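Bench notebook, textile side
February, started 6 a.m.

Pillgate continued. Picking up from the page with the coffee ring.

Tater is running again. Belt had slipped off the back pulley, that was the whole noise. Spent half of last session blaming the bearing. Bearing is fine, leave it alone. New belt is a hair too long so the tensioner is nearly at the end of its slot. Order the shorter one, write the part number INSIDE the lid this time and not on the tape, the tape fell off.

Cork liners: swapped both. Old ones had gone shiny on the long faces and I think that explains the nice clean results before the holidays. Shiny liner, less rub, fewer pills, everyone happy, all wrong. I would throw those results out. Left them in the binder with a pencil line through, don't use them for anything.

Counter reads 2,641 at the start of today. Not reset. Subtract it.

What's in the box today:
Zúñiga jersey, light, the new lot
Zúñiga jersey, light, old lot (last of it!! after this no more to compare against)
brushed cotton sheeting, washed
same sheeting, as delivered
control, the dull gray stuff from the end of the roll

Tubes cut along the wale, seams turned the same way for once. The stitching on the control is ugly, it's mine, ignore.

Stopped at 25 minutes to look, which the sheet says not to do. Did it anyway. New lot already fuzzy along the fold. Not pills yet, just halo. Old lot nothing to see. Put them back in the same order and went on.

Second look, after lunch. New lot has pills now, small hard ones, mostly where the tube bends over the edge. Pull one with tweezers and it comes off with a long tail, so it's anchored well. These are the annoying kind. On the old lot the few pills there are rub off with a thumb. Same yarn count on both tickets. Same mill. So either the twist is lower than the ticket says or the fiber is shorter, or they've changed the finish and told no one here. My money was on twist. Untwisted a few ends by hand under the lamp and they look about the same to me, but my hands are not an instrument. Needs the proper twist tester, and that one is at the other site until they give it back.

Burned a tuft, smells like paper, ash is soft. So it is cotton, no sneaky polyester. At least that theory is dead.

Sheeting: washed one is worse than as delivered, as expected, softener residue makes it shed and then the loose stuff balls up. But it balls and falls off. At the end of the run the bottom of the box had a layer of lint in it and the fabric itself graded better than it did halfway. Confusing if you only look once. Grade at the middle AND at the end from now on, please, even if the form has only the one column. Write in the margin.

Grading. I get a 2 for new lot. Would have called it worse under the overhead light, better under the slanted lamp with the blinds down, so the light matters more than I like. The standard photos are faded too, the top card especially. Whoever has the newer set of cards, bring it back, it's not in the drawer.

Rulby: tried the shaver on one half of the new lot tube after grading. Looks brand new. Then put it back in for a short run out of curiosity and it pills up again right away and I'd say faster. The blade leaves cut ends standing and the cut ends are exactly what tangles. So shaving is fine if you want it to look good for a dinner, but it doesn't fix anything. Want to do this properly with a matched pair, one shaved one not, same box. Not today. Rulby foil has a dent near the rim btw, it was snagging. Careful with the knits.

Inside out washing. Keep getting asked. I believe it helps on the face but I have no numbers from this bench for that and won't put it in the report until I do. Tater can't do wet anyway.

Things that went wrong, so they are written somewhere:
- first tube of control put in with the tape still on one end. Took out, restarted that one.
- forgot to let the jersey sit overnight in the conditioned room. It sat for the morning. Humidity in here was low, radiators on full, lots of static. Lint stuck to everyting incl. me.
- box lid latch is weak, held it with the clamp. Clamp is borrowed from the wood side and they know it.
- scale was left on ounces. Again.

Weight loss before/after is too small to trust on that scale. Recorded it in the table but I would not draw a line through it.

For the letter to the mill: keep it plain. Say the new lot pills early and holds its pills, say what we ran, ask for twist and staple length by lot. Don't say Pillgate in the letter. Ask if the finish changed. Ask for a swatch off the front of the roll too, ours may all be from the tail end and that would be embarassing.

Open question from the hallway: do the sheeting results say anything about a real bed? A little. A person turning over on a fitted sheet is slow, heavy, a bit damp, always in the same spot. The tumble box is fast and light and everywhere. I'd trust it for ranking one cloth against another and not for how long a thing lasts. Shirts the same, they pill under the arm and where the bag strap sits, and the box has no idea about straps.

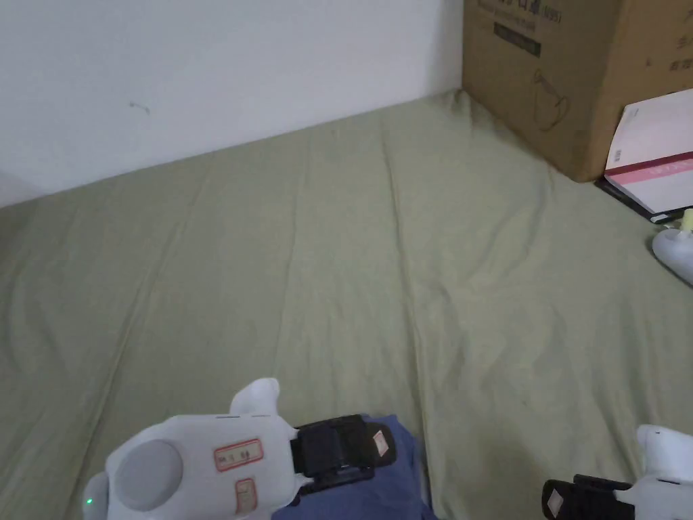
Green sheet

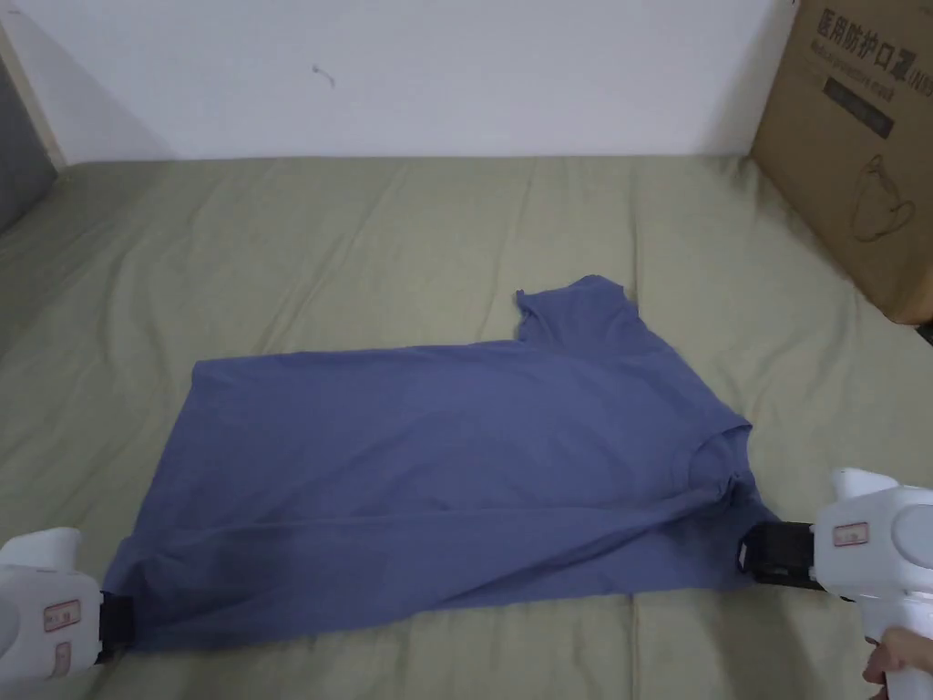
E. Hämmerli (Emil) | bench notes | filed under: pilling, jersey, sheeting

Later, same day. Reread the above and the old lot numbers are in the wrong row of the table. Fixed in the binder, not in the shared copy, someone with the password please do it.

Also cleaned the box before closing up. Vacuum first, then the tacky roller, then check the corners with a flashlight because lint packs in behind the cork. Don't use compressed air, it just goes up and lands on the next set.

Next time:
matched pair for the Rulby test
short belt
slanted lamp only, blinds down, mark the lamp position on the bench with paint
get the twist tester back
second person to grade blind, I know which tube is which now and it shows

Tubes from today are in the flat drawer, face up, tissue between. Don't fold them.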